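Masri Handheld Radio Review: A Season With Our Neighborhood Watch
August 2024

I've been walking the evening patrol in Cotier for three summers now, and for most of that time we got by with cell phones and a group chat. 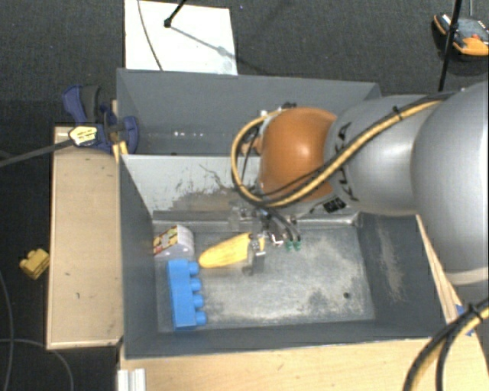
That was fine until two streets needed help at once and half the messages showed up late. So in the spring our watch group bought a set of 8 Masri radios from Plultinora, and I love them!

The sound is the big thing. Voices come through clear even down by the Parinel underpass, where my phone drops every call. The buttons are large enough to find with gloves on, and the channel knob clicks firmly, so you don't drift off the group by accident (our old borrowed set did that constantly).

Battery life is great too. I charged mine on a Sunday-sized to-do list of chores and got 54 hours of standby before it chirped at me. The belt clip is stiff at first – give it a week.

A few gripes. The manual is tiny and badly laid out, and the earpiece is sold separately. The whole set cost us $300 after the group discount, which the town council's safety grant covered.

We share our channel with the township's community officers on event nights, and they were happy with how we sounded at the street fair. I'd buy these again tomorrow, and I'm already pushing for a second set for the north side.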